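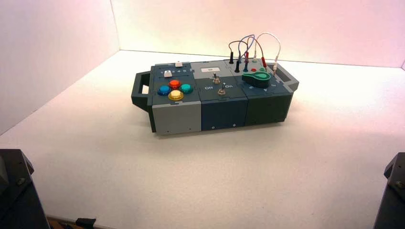
Lasenton Adult Learning, Practical Electronics Section

Switches and Buttons, handout 5
Tutor: Mariama Addo. Bench support: Seija Heinonen

Read before the session please. Copies are on the shelf by the door if you lose yours. Bring a pencil, the worksheet, and your notes from handout 4 (series and parallel), you will need the bit on open circuits.

What we're covering
Push buttons, toggle switches, a bit on labelling, then the bench task. No soldering this time.

1. Open and closed
Quick recap. A switch is a gap you can close. Gap open, no current. Gap closed, current flows. Everything else in this handout is about how the gap gets closed and whether it stays that way.

Two families:
Momentary: closed (or open) only while you hold it. Let go and it springs back. Doorbell.
Latching, also called maintained: stays where you put it. Light switch on the wall.

You can't always tell which from the outside. Two push buttons with the same cap can have quite different works inside. Check the data sheet, or put a meter across the terminals and press.

2. Push buttons
The round ones on the task board are the arcade style. Big cap, collar round it, easy to find with a finger. Four in a diamond: blue left, orange-red top, green-ish right, yellow bottom. Colours and places both matter when you write up, so put "blue, left" and not just "button 1". Last term half the worksheets had the buttons numbered four different ways and marking them took all evening.

The two small square white ones behind are easy to miss. Put them on your sketch too.

Terms to know:
NO = normally open. Nothing flows until you press.
NC = normally closed. Flows until you press. Stop circuits often use these, a broken wire then looks the same as a press and the machine stops.
Common = the terminal shared by both, if the button has both.

Learn NO and NC properly. "Normally" means with nobody touching it. It does not mean "usually".

3. Toggles
Middle module, two of them, metal levers. The threaded part the lever comes out of is the bushing. On most toggles of this sort the bushing goes up through a hole in the panel and a nut holds it. If you drill the hole yourself at home, measure the bushing first, not the lever. Deburr the hole after.

Kinds of toggle, by what they connect:
SPST: single pole single throw. One circuit, on or off. Two terminals.
SPDT: single pole double throw. One circuit, picks between two outputs. Three terminals, the middle one is usualy common.
DPDT: two SPDTs worked by one lever. Six terminals.

Some have a centre position that is off for both sides. Written on-off-on in catalogues. Brackets round a position, e.g. on-off-(on), mean it springs back from there.

Poles = how many separate circuits. Throws = how many places each can go. People swap these every year. Write it on your hand.

4. Bounce
Contacts are springy bits of metal. When they meet they knock apart and meet again, several times, very fast. A lamp won't show it. A counter will, one press and it jumps by three or four.

For the exercise we assume bounce lasts 5 milliseconds and wait 15 before reading the switch again. Real switches vary, so look yours up. Ways round it: a resistor and capacitor, or a short delay in the program. We'll do the resistor and capacitor one on the whiteboard, leave half a page blank.

5. Ratings
Voltage and current, both. The AC and DC figures are often different for the same switch, DC is harder to break becuase the arc doesn't get a zero crossing to go out on. Never use the AC figure for a DC job.

Worked one: 12 V supply, lamp draws 400 mA. Power = 12 x 0.4 = 4.8 W. Switch needs a DC rating of at least 12 V and above 0.4 A. Leave a good margin, filament lamps pull a lot more for the first instant.

6. Bench task, in pairs
Sketch the top of the board from above, all buttons and toggles in their right places.
Label each part by type and, for the round ones, colour.
For each one write what you expect, momentary or latching, before you try it.
Then try it. Write down what you got next to what you expected. Don't rub out the wrong guesses.
Swap sketches with another pair. Could they find every part from yours?

Handling: lift by the grey handles at the ends, both hands. Don't lean on the toggle levers. Don't undo any screws. Seija has the meters, sign one out and sign it back in.

For next time
Questions on the back of the worksheet, all except the last one. Anyone wanting to get ahead can read up on pull-up resistors. Answers to handout 4 go up after the break, I've not finished typing them. MA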